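The Paper Goes On Last
Posted 24 Jan 2018 by Tanvir Kodikara
Filed under: cell upkeep

Most write-ups of two-arm cells spend their pages on the arms. I have looked after one for long enough to think the arms need the least argument. What decides whether a cell can be kept running by someone other than the person who built it is the table, what covers it, and what hangs underneath.
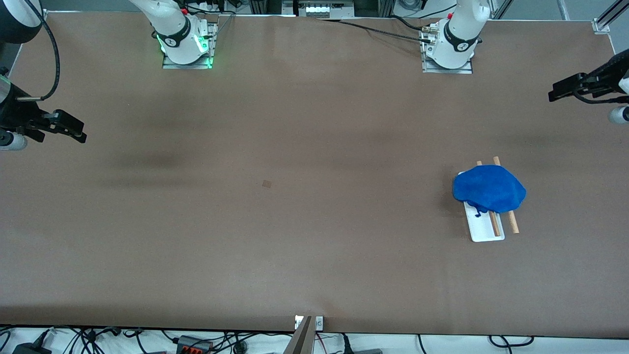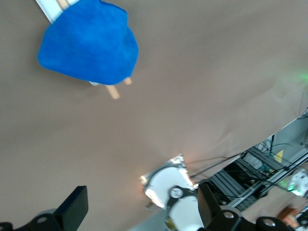 Brown paper on the table, black grippers on the arms, cables over the edge.

My position is that the work surface should be treated as a consumable and the gripper geometry as a fixture. In many shops it is the other way around. The surface is a painted or anodized plate that no one wants to scratch, and the fingers get swapped, shimmed and re-bolted whenever a new part comes in. Then a grasp that worked in the morning fails after lunch, and half a day goes to the vision side before anyone puts a gauge block between the fingers.

Paper is cheap and matte. Glare is the main reason to want it. A hard drive with its lid off is close to a mirror, and no choice of table will fix that, but at least the table should not add a second set of highlights to the ones already coming off the casing. Smudges do not bother me. A crease does. A fold that stands a millimeter high will tip a thin stick or stop a tray from sliding, and it will do so in the same place every time, which makes it look like a calibration error. I have chased that one twice.

Ginette McKinnon, who set up the cell before I took it over, disagreed with me about replacement. She changed the paper when it tore. I change it every 12 shifts whether it has torn or not, and I write the date on the underside. Her method uses less paper. Mine means that when someone reports a drift in placement I can rule the surface in or out by reading a log. Over a year the difference in cost was smaller than one service call, and I would make the same choice at three times the price.

The order of work matters more than the interval. Bases first: check the bolts on the mounting plates with a torque wrench, mark them with a paint pen, and leave them alone. Then the frame corners. Then the cables. The paper goes on last. If it goes on earlier, someone will lean on it, set a driver on it, or pull a cable across it, and the result is a new surface with old faults. Edanier, who supplied our first frame, printed the steps in a different order in their manual, with the surface at step four of 9. I suspect the page was laid out by part number.

Cables are where I have changed my mind. I used to insist on ties at every hand's width, everything in trunking, nothing loose below the table. It photographs well. It also means that replacing one gripper lead takes an hour and a half, and so it gets put off. Dilani Bhattacharjee timed the job on our cell and on the Comona cell next door, which had its cables lying slack over the rails. Theirs took 84 seconds to reach the connector. Ours took longer than that just to find the side cutters.

I do not conclude from this that a heap is good practice. A loose cable can be snagged by a foot or a cart, and a power strip on the floor collects dust. What I now do is split the cables by how often they fail. Anything that flexes with the arm is hung in an open loop with a hook-and-loop strap at each end, so it can be off and replaced without tools. Anything that does not move is tied down properly and labeled at both ends. The loop at the wrist should be longer than looks right. Drive the arm to its worst pose, with the wrist rolled all the way over, and set the slack there. People set it at the home pose because that is where the arm is parked when they are standing next to it.

Finger alignment gets the same treatment. Close the fingers on a strip of thin card, pull it, turn it around, pull again. If the drag differs from tip to root, the bracket has shifted and the bolts need to come out, be cleaned, and go back in with thread locker. Do not adjust the grip force to make up for it. We had a gripper from Prolletti that went through 991 cycles with its force raised a notch at a time, each change logged by a different person, until the finger bracket cracked. Every entry in that log was reasonable taken alone. Kasun Biswas went back through it in June and found that the first one had been made to get through a demo.

Soft goods are a useful check and I wish more people kept some at the cell. A cloth will show a finger fault sooner than a rigid part will. A rigid part seats itself and hides a small error. A cloth pinched by fingers that meet only at one corner will swing or slip on the lift, and the fault can be seen from across the room. I run a cloth lift at the start of every shift, before any real part goes on the table. It takes over a minute and I have been asked more than once to drop it.

The usual objection to all this is that it is housekeeping, and that a cell with good enough sensing should put up with a wrinkled surface and a bent bracket. Perhaps it should. Piyumi Patwary has made that case to me at length, and for her kind of work, where variation is wanted, she may be right. But variation that is wanted has to be put there on purpose and written down. A bracket working loose over three weeks is a trend, and it will sit in the records looking like something the arm learned.

The Lecomte frame we are moving to has a lip along the front edge, and the paper will have to be cut narrower to clear it. I have not decided yet whether to clamp it or tape it.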